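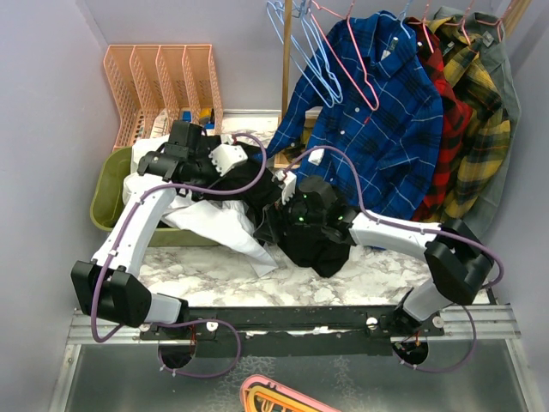

Home News Opinion Clubs Contact

Search this site Enter keywords

Laundry Belongs in the Robotics Course

By Dolores Whitlock

Schools that teach robotics tend to favor tasks with a clear score: a ball in a hoop, a block on a stack. The Drikia course asks students to have two arms handle clothing, and it should be kept for another year.

Cloth is a demanding subject. A shirt does not hold its shape, and students must decide where to grip it before they write a line of code. Last term the class logged 225 attempts, and the written record of the failures was the best work submitted.

Some parents would prefer a return to competition. Trophies have their place, but a contest rewards one good run. The department should grade the notebook first and the fold second, and should publish both standards by November.

We use cookies to improve this site. Accept Decline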